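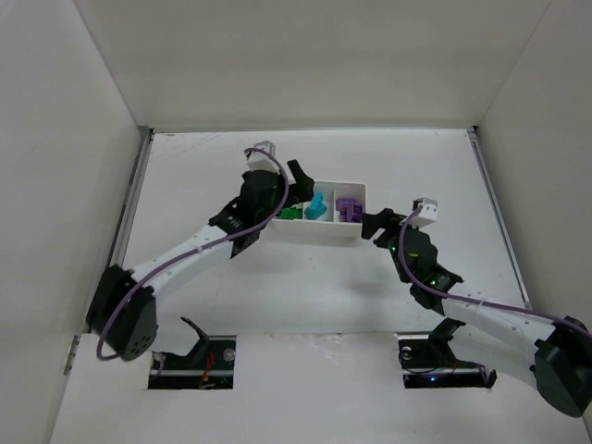
Luuk Geerts thinks I was too soft on the Golen festival, and that if a headliner walks on 14 minutes before curfew the crowd should get money back. Fair enough. I'd go further.

Erport did four songs in June. Four! People had paid 287 for the weekend, some of them came by coach, and the manager puts out a statement about "energy backstage". What energy. Everyone knows him and Clirna's lot were rowing over who closed – it was all over the fan pages before the lights even went down.

And we lap it up, me included. I read 549 comments on that row and not one mentionned the songs. Clirna played a blinder that night, by the way. New drummer, proper loud.

So stop booking them together. Or print the stage times and stick to them, and dock the fee when they dont. Maarten Wuyts says no promoter would dare. Then the promoters can pay the refunds themselves – I'm not buying for next year until they do.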